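Workshop Tips: Looking After a Small Gripper Arm at Home

Last updated Saturday, February 18, 2023

I keep a small Grorkora arm in my shed, and it does the boring part of my woodwork: it takes small blanks from a pile, puts them in the sanding jig and takes them out again. I bought it second-hand and it came without a manual, so these are my own notes from the time I have had it. Most of them are about the gripper and the camera on the wrist, for there is where my troubles have been. If you have a different arm, please check the screw sizes and the pressures for yourself.

Before you start

Switch off at the wall and take the plug out. The arm can sink a little when the power is gone, so put a block of scrap timber or a folded towel under the forearm first. I learned this the hard way and the mark is still in the bench.

Have these things ready: a set of hex keys, a soft brush (an old paint brush is fine), two clean rags, a small bottle of methylated spirits, a torch, masking tape and a pencil. A muffin tray is very handy for the screws. I write on the tape which joint they belong to.

Cleaning the fingers

Wood dust sits in every corner of a gripper, and fine dust from sanding is worse than the shavings. Brush from the wrist down to the tips, never upwards. When you brush upwards you push the dust into the slide, and then it mixes with the grease and becomes a grey paste that is very unpleasant to remove.

After the brush, wipe each finger with a rag that is only a little damp with spirits. Do the inside face two times, as this is the face which must hold the work. If the rag still comes away dirty, change to the clean side of it and go again. Do not spray anything directly on the gripper. The liquid runs along the finger and into the bearing, and it takes the good grease out with it.

If your fingers have rubber pads, use soap and water on the pads and keep the spirits for the bare parts. Spirits make some rubbers hard after a while. My first pads from Jafarzadeh got small cracks before December and I am fairly sure it was my own doing.
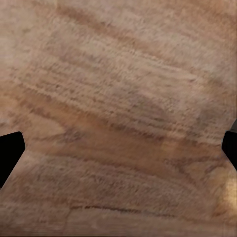

While the fingers are clean, try each one by hand with the power still off. Hold the gripper body with one hand and push the finger gently sideways with the other. You should feel almost nothing. If there is a small click, one of the finger screws is probably loose. There are 4 screws on my gripper, and they should be tightened a little at a time and crosswise, as you would do with the wheel nuts on a car. A tiny drop of the blue thread locker is enough. The red one is too strong, you will need heat to open it again and the heat is not good for the plastic.

Greasing the slide

Use less grease than you think. A bit the size of a match head on each rail is plenty. Move the fingers open and closed by hand until it has spread, then wipe off what comes out at the ends. Any grease you can see will be covered in dust by the evening.

I use a light white lithium grease from Stelholm. Before that I tried the chain oil for my bicycle, and I do not recommend it – it dripped on a nice piece of blackwood and the finish never took properly in that spot.

The counter in my controller had gone over 2920 closings when the slide first began to feel rough. I now grease well before that number. If your controller has no counter, make a pencil mark on the wall calendar each time you grease and you will soon see your own pattern.

Setting the fingers after you took them off

When the fingers go back on, they must meet in the middle. Close them slowly on a strip of ordinary paper and pull at the paper. It should hold the same at the top of the tips and at the bottom. When it slides out easily at the bottom, the fingers are leaning apart, and you must loosen, press them together with a small clamp, and tighten again.

For the opening, I cut a spacer 18 mm wide from hard timber and I keep it on a nail beside the arm. Open the gripper to the setting for 18 mm and put the spacer between. It should go in without force and without rattling. Write the date on the spacer's tape label, not on the spacer, because the pencil makes it slippery.

Checking the wrist camera

The camera on the wrist is easy to forget, as it needs nothing for months and then one day the arm picks everything a little to one side. Clean the lens with a cloth for eyeglasses, dry, in small circles. Breathe on it if there is a fingerprint. Never use the rag from the fingers, it has grit in it.

Then check that the camera still points where it should. Open the fingers wide, bring the arm down over a plain wooden surface and look at the view on the screen.
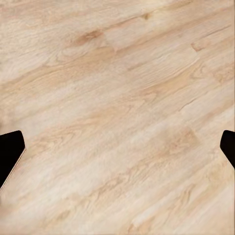
A camera bracket moves by very small amounts, and you will see it first at the sides of the view. Look how far each finger comes in. With the left finger reaching in further than the right one, as in this view, I would go to the bracket first, and only after that start to doubt the fingers. It also helps when the wood has something on it that you can recognise again. The long dark knot towards the upper left is good for this – bring the arm to the same saved position next time, and if the knot has travelled in the view, then something has shifted. A perfectly even board gives you nothing to compare with.

To correct the bracket, loosen its screw by a quarter turn only. If you open it more, the camera falls down under its own weight and you have to begin from zero. Turn it a hair, tighten, look at the screen, and repeat. It is slow, so have a cup of tea next to you (but not on the bench). When it is right, put a thin line of paint pen across the bracket and the wrist, so you can see later if the two halves of the line do not meet any more.

Save a still from the screen after every adjustment and put the date in the file name. I keep mine in one folder together with the receipts.

The light in the shed

My shed has a window on the west side, and in summer the sun comes low across the bench in the late afternoon. A bright patch on the wood can confuse the camera, especially on varnished timber. A piece of baking paper taped on the window made a big difference and cost almost nothing. If you use a lamp, place it high and a bit to the side, and do not move it after the camera is set.

Cables

Where the cable goes around the wrist it should have a loose loop, big enough for two fingers of your hand. Turn the wrist slowly to both ends of its travel and watch the loop. It must not pull tight and it must not catch on the gripper. Use the soft hook-and-loop straps for cables here. The hard plastic ties have a sharp end after cutting, and mine was rubbing through the outer skin of the camera cable.

Putting back into work

Plug in, stand back and run the arm at the slowest speed with no timber in the gripper. Listen. A smooth humming is fine. A ticking that comes once in every turn is usually a screw or a cable touching something. After that, let it pick up one scrap piece, and look at the scrap for dents. If there are dents, lower the grip force by one step and try again with a new scrap.

Spare parts I keep in the drawer: one pair of pads, finger screws in a small jar, the white grease, one camera cable. The pads I have now are from Prondudden and they sit a little thicker than the old ones, so check the paper strip again if you change to them.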